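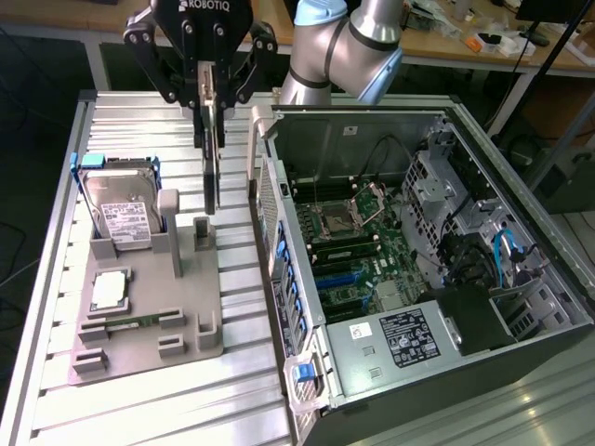
Setting up the parts plate

Part 2 of the PC assembly build. Part 1 covered bolting the arm to the bench and getting the gripper talking to the controller. By now you should be able to jog the arm and open and close the fingers from the pendant.

The parts plate holds each component in a known spot so the arm can pick it up without a camera. Ours is a grey plate fixed to the aluminium extrusion, with the tower lying on its side next to it. We call the plate the Skomen, after the shelf the first one was cut from.

What you need

Base plate and holders (files are on the Jatamitz project page)
M5 bolts and T-nuts to suit your extrusion
Digital calipers
A dead hard drive, an old CPU and a stick of RAM for testing

Don't practise with parts you care about.

Step 1. Print the holders

Print them solid enough that they don't flex when a part is pushed in. We used 40 per cent infill and 3 walls. Grey filament is fine, any colour is fine. The slots come out tight, so run a file along the inside edges before fitting anything.

Step 2. Fix the plate

Slide the T-nuts into the channels and bolt the plate down loosely. Jog the arm to the far corner of the plate and check it gets there without the elbow locking out. Then go to the near corner and do the same. Tighten the bolts once both are good. Our plate ended up 164 mm from the case, which leaves room for the fingers to open.

Step 3. Place the holders

The hard drive stands upright in its caddy between two blocks. RAM lies along its length between two slotted holders. The CPU sits flat in a square nest, heat spreader up. Thin flat parts go edge-down in the narrow holder with the vertical groove. Leave clearance beside each part for both fingers.

Step 4. Teach the pick points

For each part, save an approach point directly above it, then the grip point. Drop the speed to 20 per cent for this. Close the fingers slowly and watch whether the part shifts sideways. If it does, the grip point is off centre. Sinéad Gilmartin's trick is to slip a strip of paper down each side and adjust until both drag the same.

Step 5. Test the return

Lift the part to the approach point, then lower it back into its holder. If it catches on the lip, stop and jog up before you correct anything. Check the wrist angle first, then the height.

Save the points under a new program name before moving the tower. Part 3 covers seating the RAM.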